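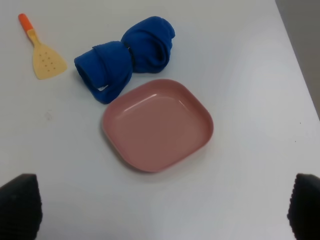

Havlíček Mindfulness Club, Script Library Team

Anow: short guided pauses in plain English

README and data card

What you get

Anow is a collection of 368 scripts for short guided pauses, the kind you read out loud (or read to yourself, slowly) when your head is full and you have a few minutes before the next thing. Every script was written by a member of the club and read aloud to at least one other person before it went in. We love these little texts, and we're so happy to finally have them in one folder where other groups can use them!

The scripts cover breathing, body scans, listening, walking, and a group we call "doorways," meant for the moment between two parts of a day: work and home, driving and dinner, dinner and bed. Doorways started as a side project of Radoslava's and is now the part people ask for most.

How it started

Our club meets on Wednesday evenings at Nemach. For a long time whoever was leading simply made something up on the spot, and a lot of it was lovely, and almost all of it was gone by the time we'd stacked the chairs. Radoslava Zelenák began writing hers down on the train home. Svetozár Zelenák typed them up and added the tags. Then other members started handing in their own, some on the backs of envelopes, and the folder grew from there.

What's in the folder

scripts/ has one plain text file per script
tags.csv has one row per script, see the fields below
chair/ has the seated scripts, with a larger line break between sentences so they're easier to follow on a phone
drafts/ has pieces still being tried out, not part of the count
CHANGES.txt is the running list of edits

Fields in tags.csv

id: a short code, never reused, even when a script is pulled
title: what the writer called it
kind: breath, body, listening, walking, or doorway
posture: chair, floor, standing, moving, or any
voice: "you" or "we," depending on how the script speaks to the listener
pauses: yes if the pauses are marked in the text, no if they're left to the reader
ending: soft, for scripts that let people drift, or clear, for scripts that bring everyone back to the room
writer: initials, or blank if the writer asked for that

The ending field is the one to check first if you're leading a group. A soft ending before a drive home isn't a great match. A soft ending at bedtime is wonderful.

Size and format

No script is longer than 3000 characters, counting spaces and the pause marks. We picked that limit after reading a much longer one out loud and noticing how tired the reader's voice got. Files are UTF-8. Pauses are written as three dots alone on a line. A longer pause is two of those lines in a row. Please don't turn them into seconds. Every reader has a different pace, and the scripts are nicer for it.

Of the full set, 64 are chair scripts. We'd love more of them, especially for people who can't comfortably put both feet flat on the floor. Right now too many say "feel your feet on the ground" in the first line, and we're working through those one at a time.

How scripts were chosen

Each one went through the same small routine. The writer reads it aloud to a partner. The partner says where they got lost, where they got bored, and which words sounded like a poster. The writer fixes it or decides not to. Then somebody else reads it aloud, cold, to see if it still works in a different mouth. That last step changed more scripts than any other! Sentences that feel natural to the person who wrote them can be real tongue-twisters for the next reader.

Words we tend to cut: "simply," "just," "let go of everything," and anything that tells people how they should feel by now.

Good uses

Opening or closing a meeting, a class, or a choir rehearsal
Reading to yourself before bed
Practicing your own reading voice
Starting points for scripts of your own (change anything you like)

Please be careful with

The scripts are for everyday winding down. They aren't treatment and weren't written by therapists. Some people find body scans or closed eyes uncomfortable, so most scripts offer looking at one spot in the room as another choice. If yours doesn't, say it anyway.

We'd also ask you not to read these over a loudspeaker to people who haven't agreed to take part. A pause is a nice thing to be invited into.

Known gaps

Nearly all the writers are from one club, and it shows. There's a lot of rain. There are a great many kettles. Walking scripts assume a quiet street or a park, and we have very little for noisy places. Nothing here was written for young children. The listening scripts lean heavily on sound, so they need rewriting for deaf or hard-of-hearing groups, and we'd be delighted to work on that with people who know more than we do.

Sharing

Use, copy, print, and adapt the scripts freely for noncommercial groups. Please keep the writer's initials where they're given. If you translate one, send it back to us and we'll add it beside the original.

Adding a script

Write it, read it to somebody, fix what bugged them, then hand it to Svetozár on a Wednesday or put it in drafts/. New pieces move into the main folder each June. Titles can be as odd as you like. One of our favorites is called "Socks, Then Everything Else."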